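Simulated cell: wrist camera and gripper mount do not agree, how do you set yours?
Board: Cell setup and maintenance

farketti_cell
Posted 7/25/18

Hello all. English is my third language, so please ask if something is not clear.

I look after one simulated kitchen cell. It has one arm, one two-finger gripper, one fridge, and a few objects to take out and put back. We call the cell Molefe and the fridge model in it Firnetti, so if I write these names you know what I mean. We set things up in simulation first, and only later the same values go to the real arm.

My trouble is the wrist camera. In June I changed the gripper base for a new model, and after that the fingers sit differently in the camera view. The grasp still closes, but when the arm goes for something at the back of a shelf, it comes in too low and touches the front edge of the glass. I moved the camera mount 5 mm up and it became better for the top shelf and worse for the bins.

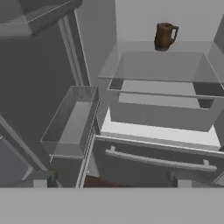
The brown mug on the top shelf is my test object now. It is near the back wall, so the arm must go over the shelf edge and stay level for a long way, and any error in the mount shows quickly. With the old base I could run this task all night. With the new one I get a contact warning on the glass in a good part of the runs.

What I have checked so far:
Tool centre point, measured again from the flange.
Finger stroke, open and closed.
Fridge position relative to the arm base.
Collision shapes for the shelf and the bins.

What I have not checked is the camera calibration itself, because I believed it moves together with the mount. Maybe this is my mistake. How do you do it in your cells, and in which order?

---

duvis_bench
Reply 1

Your last paragraph is where I would start. If you moved the mount 5 mm by hand, did you also move the camera frame in the robot description? In our setup these are two separate entries. The mount is a visual part and the camera frame hangs from the flange, so you can move one and the other stays where it was. The picture looks fine, the numbers are wrong.

Put the mount back to zero before you do anything else. You have two changes on top of each other and you will not know which one you are repairing.

---

farketti_cell
Reply 2

Thank you. I looked, and yes, it is two entries here also. I moved the mount and the camera frame did not follow. So the 5 mm was only for my eyes. I feel a little foolish.

But then why did the behaviour change? It was better on the top shelf after I moved it, I am quite sure.

---

shelfrunner
Reply 3

How many runs did you compare? If it was a handful, I would not trust "better". We once spent a week on a change that did nothing at all, because the first few runs after it happened to be good ones.

I also don't agree that the mount should go back first. I would leave everything as it is and look at the collision shapes. When a base is replaced, the new model often comes with its own simplified shape, and it can be fatter than what you see on the screen. A contact warning on the glass with no visible touch is typical for this. Turn on the collision display and look from the side.

---

duvis_bench
Reply 4

He said he checked the collision shapes.

---

shelfrunner
Reply 5

He said he checked them for the shelf and the bins. He did not say he checked them for the gripper.

---

farketti_cell
Reply 6

It is true, I did not check the gripper. I will do it this evening.

About the number of runs: I have the log. There are 3,969 runs with the old base, and only 22 with the new base after I moved the mount. So you are right, 22 is nothing. I was reading too much from it.

---

coldaisle
Reply 7

I do the upkeep for a cell of the same type, so here is our order. We repeat it every time any part past the flange is changed, even a small one.

Start with all offsets at zero and the arm in its home pose. Check the base model first: origin, axis, units. Then the fingers, one at a time, because one finger can have the wrong sign and it still looks almost right when they are closed. Then the tool centre point. The camera comes last. For the camera we save one reference view with nothing between the fingers, and we compare every new view with it. If the gap is not in the same place and of the same colour as before, we stop.

The colour matters more than you would think — if the background grey has changed, someone has changed the lights, and then your detector can drift also.

---

farketti_cell
Reply 8

This is very useful, thank you. I did not have a reference view at all. I made one now with the fingers open, the camera frame corrected and the mount back at zero.

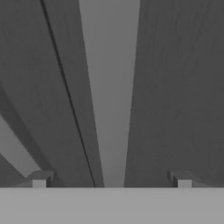
With the collision display on, shelfrunner was right too. The new base has a box shape that is 2 mm larger than the visible part on the underside. It does not sound like much, but the path over the shelf was planned with the old base and had very little space left. So I had two faults at the same time, the camera frame that did not follow and the box that is too big.

I replaced the box with a closer shape and started a new batch. I will let it run for at least as long as one night before I say anything about it. The bins I will test separately, the approach there is steeper.

---

duvis_bench
Reply 9

Good. I still say zero first, by the way. You only found the box because you were looking for it.

---

shelfrunner
Reply 10

And I still say collision first, it takes a minute and costs nothing. But fine, the order is a matter of taste if you do all the steps.

One warning about the closer shape. If you used the full mesh, the contact solver can become slow and a bit nervous, mostly when the gripper pushes against something flat. Two or three simple boxes are usually enough for a base. Keep the mesh for the fingertips only.

---

farketti_cell
Reply 11

I used the full mesh, yes. The run is slower than before and I was wondering about it. I will stop the batch and make it from boxes.

Another question while you are all here. Do you keep the reference view together with the robot description, or with the task files? My colleague wants it with the task, because the fridge is different in each one. I think it belongs to the gripper.

---

coldaisle
Reply 12

With the gripper, same folder as the description, and the version of the base model in the file name. The fridge should not matter if you take the view in home pose. If it does matter, your home pose is too close to the fridge.

---

duvis_bench
Reply 13

We keep it with the task, and we have one per task. It is more work, but we had a cell where the lights were set in the task file and a single reference view was wrong half of the time. Check where your lights are defined before you decide.

---

farketti_cell
Reply 14

The lights are in the task file here. So I think I will keep both, one with the gripper for the geometry and one with each task for the light. I will write again when the batch with the boxes is finished.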